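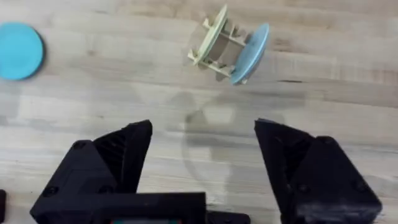 Slide 1. Collecting assembly demonstrations at Preddale

Speaker: Ans Verstraete. Notes revised May 2021.

Open with the task. Slotted parts, round end plates, one arm, two fingers. The wrist view is what the policy gets at inference, so it is what we judge the recordings by. Point out the spool ahead of the fingertips and the separate blue disc at far left. Fingers are wide open.

Mention the arm's shadow on the table. We left the overhead lighting alone for the whole set. Wouter Schouten will take questions on lighting in the second half.

Slide 2. What counts as one example

An example starts with the gripper open and ends when the operator releases the part and backs off. Anything with a mid-episode pause to fix the controller is thrown out. Regrasps stay in and get a label.

Total kept: 1,780 episodes from 14 operators. Say the number once and move on, the breakdown is on slide 4.

Slide 3. Variation

Start poses come from the Nijs script. It gives the operator a position and heading for each part on the table. Operators place by eye, so the logged pose is the requested one and the true pose is off by a little. Don't apologise for this. The model never sees the logged pose.

Colour: the two end plates on the spool differ, cream and pale blue. If asked, we have not tested whether the policy uses colour to tell the ends apart. It is on the list for November.

Slide 4. Rejections

Walk through the bar chart left to right. Largest bar is dropped camera frames. 49 episodes were pulled by hand after review, all for wrong labels. Rireck caught most of the timing faults before anyone watched a recording.

Pause here. Someone will ask why we don't keep failures. Answer: we do, in a separate folder, and Fesell reads only the main one.

Slide 5. Operator effects

Two operators closed the fingers much later than the others, and early policies copied the hesitation. Rebalanced by sampling per operator. Show the before and after curves, same axes.

Skip slide 6 if short of time. Hand over to Wouter.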